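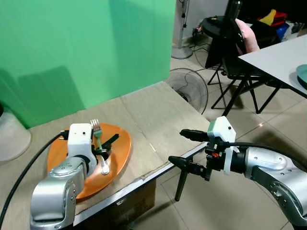 Home Articles Issues Authors Search

3. Planning the equipment budget

3.1 What we had to buy

Our laboratory in Fladoddale is small, and before this project it had no manipulation equipment of its own. The budget was fixed at the start of the project and could not be extended, so the order of the purchases mattered as much as the prices. We decided to plan from the task backward. The target task is table clearing, in which a two-arm station handles plates and cutlery. Everything on the list had to be justified by this task, and items which were only interesting for later work were moved to a second list.

Figure 3 shows the station at work, with one white gripper housing over an orange plate that holds a fork, a spoon and a black utensil, and the second gripper open near the edge of the table. The green backdrop and the table were treated as equipment in the same way as the arms. In our first draft of the budget they were put under "furniture" and received no amount at all, and this mistake cost us several weeks of correspondence with the purchasing office.

3.2 Comparison of the offers

We asked for offers from three suppliers: Cuver, Unico and Barasa. Each offer was read by two people separately, and the differences between the two readings were discussed with Beril Güneş, who managed the project accounts. The offers were difficult to compare. Cuver gave one price for a complete two-arm station, including mounting and a first visit by a technician. Unico gave a price for each arm and left the grippers to the customer. Barasa offered the lowest price for the arms, but the delivery time was 21 weeks and the offer did not say who pays for the return of a defective arm.

To make the offers comparable, we added to each one the missing parts at list price, and then the work hours of our own staff. After this correction the order of the offers changed, and Unico became the cheapest. The signed order is dated May 14, 2022.

3.3 Consumables and spare parts

Spare parts are easily forgotten in a plan of this kind. We reserved 15 percent of the hardware amount for them. Most of it was used for gripper fingers and cables. Cutlery is hard on the fingers – a fork handle is narrow, and the jaws often close on the plate or on the table instead. We recommend ordering one full set of fingers together with the arms, as a later separate order is charged with its own shipping.

The objects for the task also belong in this part of the budget. Plates and utensils in strong colors were bought in local shops for a total of 505 in local currency. This amount is very small compared with the arms, but the receipts took more time to process than the main order.

3.4 Costs that were not in the plan

Two costs appeared only after installation. The first was electrical work, because the existing outlets were on the wrong side of the room. The second was storage of the packaging, which the supplier wants back in original condition if an arm is sent for repair. We paid both from the reserve for spare parts, and by December this reserve was nearly finished. In a new plan we would give room preparation its own line and ask for the electrical offer before signing for the arms.

Figure 3. Two-arm station during the table clearing task.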